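Gripper fouls the counter in simulated demonstrations: discard or keep?

Bogumił Pawlak
Posted 2018-10-29

I am collecting demonstrations in simulation for a grasping policy, with a Franka arm in a kitchen set built in Vondurlow. I teleoperate, log joint positions and the camera view, and train by behaviour cloning. Of 41 episodes so far, 4 have fingertip contact with the marble counter before the grasp. The policy now comes in too low on nearly every rollout. Should I delete those episodes or trim them? Object positions are randomised, the room is not.

Mireille Hijazi

Neither, at first. Check the collision mesh against the visual mesh. If the two differ in height you will be steering by a surface the physics does not share, and the low approach will be in all of your data, including the episodes with no logged contact. Replay one episode with the contact margin drawn and compare the fingertip height with the counter height at the lowest point.

If the meshes agree, cut each bad episode 2 steps before contact and keep the first part. Then record 3 or more new ones starting from that low pose and moving up and away. Cloning needs to see the recovery, otherwise it has nothing to copy once it drifts.

For reference, a low pose of the sort I would start from:

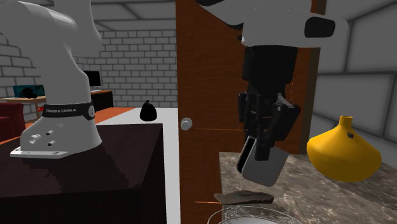

Fingertip pad just above the marble, yellow vase on the counter.

Nemby

Just delete them, it's 4 episodes. I had the same thing in August and more data fixed it. Also randomise the room, or it will learn the wall.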